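right, cable thread. started Friday, still going, tea gone cold twice

1/ background for anyone new: we've got a desk next to the belt at the Burncombe unit. it was meant to be a tidy desk. Helmy moved out of the back office in August and everything that was on their two desks landed on our one

2/ Sharada Devadiga said it'd take her an hour. Sharada has not looked under that desk recently

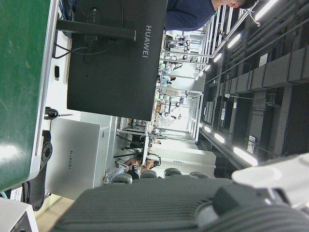 3/ my plan was labels first, unplug second. Every lead gets a bit of masking tape at both ends, number on it, number goes in the notebook. Sounds slow, is slow. I started at the screen end because the black leads looping down behind the monitor were what annoyed me most, and the computer case is on the floor right underneath so at least you can follow a lead down without crossing the room. got a long way before the pen died

4/ tip: do not use the shiny white tape. it slides off anything rubbery by the next morning. ask how I know

5/ bought 300 reusable ties from Wonach. thought that was loads. people keep wandering off with handfuls for their own desks, Braulio Galindo I am looking at you

6/ then the table on the other side. I'd been avoiding the table
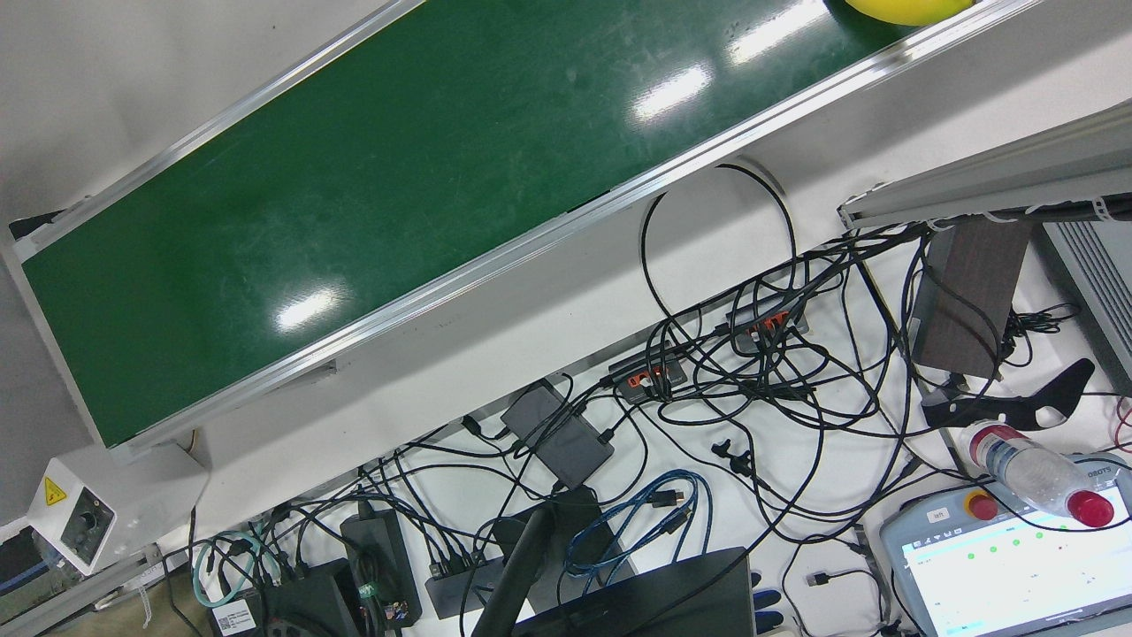 the table, by the belt. two hubs in the middle of it, good luck

7/ things I've learnt from the table so far
– half the leads are twice as long as they need to be
– a long lead wrapped round a short lead is one lead as far as your hands are concerned
– coil the spare and tie it BEFORE you plug it back in, not after

8/ someone asked why not just bin the lot and buy short ones. priced it up, basket came to 482 quid with delivery. so no. we are coiling

9/ Sharada's suggestion is to screw the hubs to the underside of the tabletop so nothing sits on top except what you use. good idea, I think. needs me lying on the floor with a drill, so it's a next week idea

10/ Braulio's suggestion is a box with a lid. put everything in the box, shut lid. I've worked with Braulio a long time and this is his answer to most things

11/ also power bricks. they get warm, please don't stack them, please don't tie them in a bundle with the leads they belong to. leave a gap. I found three done up together with a rubber band at the Gredton place last year and I still think about it

12/ my rule for the bit in front of the belt is different. nothing lives there. trays and whatever's going on or off the belt, then wiped down, end of. if a charger turns up there it goes in the lost property drawer and you can come and ask me for it

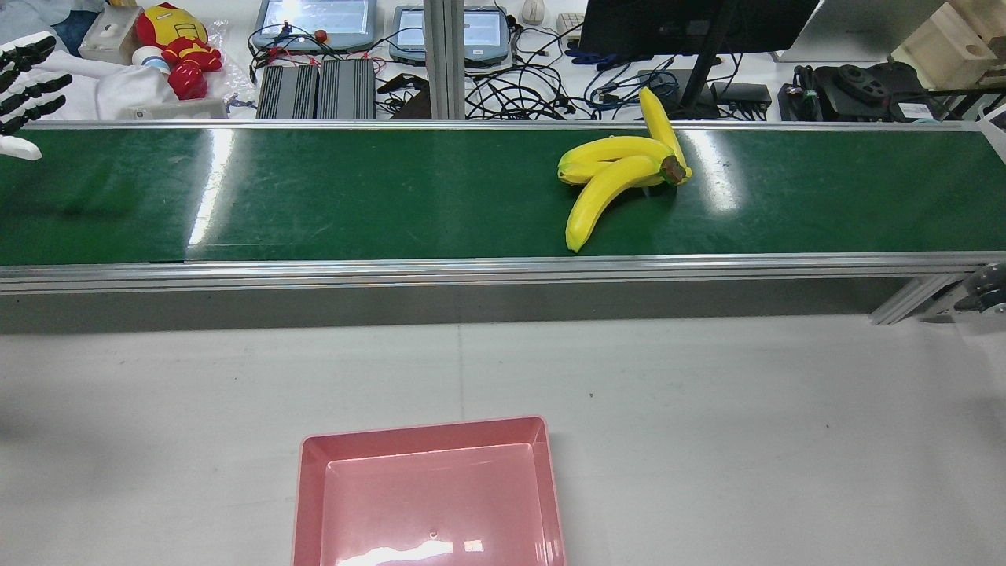
13/ and that side is easy to keep to because there's no sockets on it. that's basicaly the whole secret. people put stuff down where they can plug it in, so if you want a clear worktop move the extension lead, don't bother with a sign. we had a sign

14/ someone upthread wanted the label system so:
screen end = A
hubs = B
power = P
anything I can't identify = Q, and it gets one month

15/ Q is currently the biggest group lol

16/ no I will not be doing colour coding. tried it at the last place, two people couldn't tell the green from the brown and the third one ran out of stickers and started using whichever was left. numbers are fine

17/ current state: screen end labelled and written up, table maybe a third, floor not started. Sharada is bringing velcro tape off the roll, which I'm told is better than ties and you cut it to lenght

18/ if anyone near Burncombe has a spare cable tray, the long metal sort that hangs under a desk, I'll collect. will swap for leads. so many leads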